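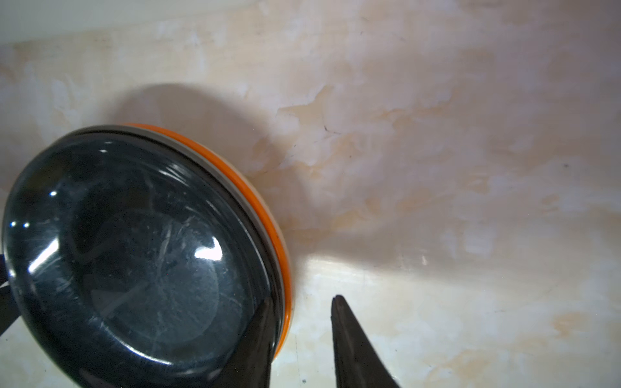 Why Do Things Get Scratched?

Look closely at a lunch box, a phone or the bottom of a saucepan. If it has been used for a while, you will probably find scratches on it. Some are so thin that you only see them when the light falls from one side. Others are deep enough to feel with your fingernail.

A scratch is a tiny groove. It is made when something hard is pushed along the surface of something softer. The hard thing plows through the soft thing, a bit like a stick being dragged through wet sand. Some of the material is pushed to the sides and some of it may break away as dust.

Hard and soft

When scientists say that a material is hard, they mean that it is difficult to scratch. This is not quite the way we use the word every day. Glass is hard, but it breaks if you drop it. Rubber bends and squashes, and it is very difficult to break, but it is not hard.

The rule is simple. A harder material can scratch a softer one. Two materials that are equally hard can sometimes scratch each other a little. A soft material cannot do much to a hard one, however hard you press.

You can see this with a piece of chalk. Rub it on a sidewalk and the sidewalk wins. The chalk wears away and leaves a white line. That line is not a scratch. It is a trail of chalk that came off, and the rain will wash it away.

The scale of hardness

People who study rocks use a list called the Mohs scale. It goes from 1 to 10. Each mineral on the list can scratch the ones that come before it.

1. Talc
2. Gypsum
3. Calcite
4. Fluorite
5. Apatite
6. Feldspar
7. Quartz
8. Topaz
9. Corundum
10. Diamond

Talc is so soft that you can scratch it with a fingernail. It is ground up to make talcum powder. Diamond is at the other end, and it can scratch everything else on the list. Rubies and sapphires are both kinds of corundum, so they come just before it.

Everyday things can be put on the scale too. A fingernail is between 2 and 3. Window glass is between 5 and 6. Most plastics are near the bottom of the list.

The steps are not all the same size. Diamond is only one number above corundum, but it is several times harder.

Why is dust a problem?

Dust looks soft. When it lies on a shelf it looks like gray fluff. But dust is a mixture of many things, and one of them is often sand. Most sand is made of quartz, which is number 7 on the scale. That is harder than window glass and much harder than plastic.

When you wipe a dusty surface with a dry cloth, you may be dragging small grains of quartz across it. The cloth does not make the scratches. The grains under the cloth do. This is why people who clean eyeglasses rinse them under the tap first. The water carries the grains away before the rubbing starts.

Why do some scratches show more?

A smooth, shiny surface reflects light neatly, like a mirror. A scratch has sloping sides and rough edges, so it sends light off in other directions. Some of that light may reach your eyes, and then you see a pale line.

On a dark surface, pale lines stand out. On a light surface, the same scratches may be nearly impossible to find. Shiny black things often look scratched sooner than white things, even when both have been treated in the same way.

The direction of the light makes a difference as well. Tilt a shiny spoon under a lamp and watch the scratches appear and disappear.

Can scratches be removed?

Some can. Polishing works by wearing away a very thin layer of the surface until it is level with the bottom of the scratch. Polish contains a fine powder that makes scratches of its own – but they are too small to see. A deep scratch is harder to deal with, as a lot of material would have to come off.

Try it yourself

You will need a coin, a piece of chalk, a candle and a few small stones that you are allowed to scratch. Ask an adult before you begin.

Try to scratch each thing with your fingernail, then with the coin. Rub each mark with a damp finger. If the mark comes off, it was only a trail. If it stays, it is a scratch. Write down what scratched what, and put your things in order from softest to hardest.

Words to know

Groove – a long, narrow cut or hollow
Mineral – a solid natural material that rocks are made of
Reflect – to send light back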